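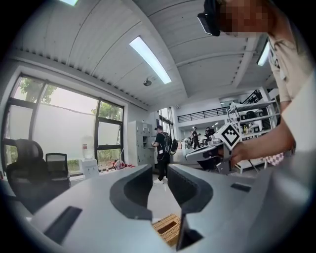 Home Help > Furniture & Rooms > Small Spaces
Search the boards... Go
New posts - Unanswered - Members - Sign in

Side table for a sitting corner in a room that's mostly office?

Posted by Efua Amissah, Jun 17, 2019

Hi all! I've got one long room with a big black-framed window, glossy white tile and a ribbed metal ceiling, so it's bright but it's never going to be cozy by itself. A long dark wooden desk and the black office chairs have to stay. What I'm trying to do is get a little sitting corner going with a pink armchair, a round white side table and a woven basket with compartments for all the small stuff (keys, pens, chargers, you name it).

My trouble is the table. It keeps ending up out in the middle of the floor with the basket and the tissues on it, and people just walk around it. Do I push it up against the armchair, or put it by the window and move an office chair out of the way? I also have a white wooden stool I could use, and a checkered cloth that I can't decide on. The fluorescent lights make everything look a bit flat - is there anything cheap I can do about that too?

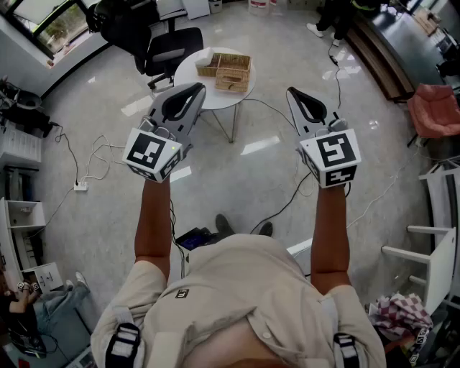
I'd rather not buy more furniture. I have 300 dollars for the whole room and I want most of it to go on a rug.

Benedicta Gyamfi
Armchair, for sure! A side table wants to be where your hand lands when you sit down, and those thin metal legs will tuck in close to a chair arm. I'd keep the basket on it but put only one kind of thing in each compartment, or it turns into a junk drawer with a view (ask me how I know). Use the stool on the other side for a plant. And the cloth could go over the back of the armchair - pink with checks is cheerful, I think. For the light, get a floor lamp with a warm bulb and leave the ceiling ones off in the evening. I did that last November and I hardly use my overhead light now.

Etornam Agbeko
get the rug first. measure the corner before you order, mine was too big and went back

Kwesi Akolgo
I'm with Benedicta on the table but not on the cloth. Try it folded on the stool for a week and see if you still like it. Also watch the rug on glossy tile, you'll want a non-slip pad under it.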